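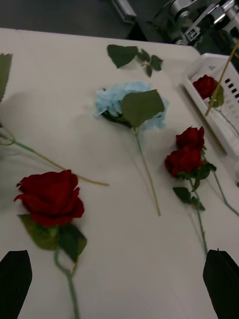 Wrist camera view of the flower table at the Horker open day.

Horker Open Day Flowers
README and data card, version 7

Hi, and thanks for downloading! This folder holds the recordings we made during the Horker open day, when visitors got to stand next to the arms and watch them handle artificial flowers. We had a wonderful day with it and wanted the data out in the open as soon as we could manage.

Released: 22/04/2024
Maintained by: the Fakhoury demo group
Episodes: 1236
Held out for testing: 63
Camera: one small color camera at the wrist

What the demo was

The task is flower sorting. Artificial stems lie on a table with a white cloth, and the arm picks them up one at a time and puts them in a white plastic basket. Red roses and blue hydrangeas did most of the work. Visitors could ask for a flower by color ("the blue one!") and an operator steered the arm to it. Those requests are typed up in requests.txt, spelling mistakes and all.

We picked flowers for the demo after a year of stacking blocks, and what a change! A bloom is wide and soft, a stem is long and thin, and leaves end up on top of the very thing you want to grab. Some of the greenery comes away from the stems too, and we left the loose sprigs on the table between episodes. Children were especially fond of the hydrangeas. So were we.

What is in the folder

episodes/ has one subfolder per pick, with video, joint positions and gripper opening
requests.txt has the spoken request for each episode, matched by episode number
splits/ has the train and test lists
tools/ has a small viewer called Clorus, which plays the video next to the gripper curve

Start with Clorus if you only have a few minutes. Open any episode, drag the slider to the moment the fingers close, and compare a grab on the stem with a grab just under the bloom. You can spend a whole evening on this (we did).

How it was recorded

All arm motion comes from people driving by hand with the Grindex controller. There are no autonomous runs in this release. Operators swapped every 18 episodes, so you will see different habits: one always comes in from the side, another goes straight down and squeezes hard. The operator number is in each episode's notes.

Known problems

The cloth wrinkles, and it was smoothed out only between operators.
Leaves hanging over a stem are not labeled separately.
In a few episodes the visitor changed their mind halfway. We kept the first request in the text file.
Success labels were entered on the spot by whoever was driving. Treat them as a first pass.

Using it

Research and teaching are both fine, and so is showing it at your own open day. Please name the Horker Open Day Flowers set when you publish. If you train something that can pull one rose from a pair without dragging the other along, send us a clip, we would love to see it!

Next up

A second open day is planned for June, with more kinds of flowers and a vase in place of the basket. New episodes will go in a separate folder so the current splits stay as they are.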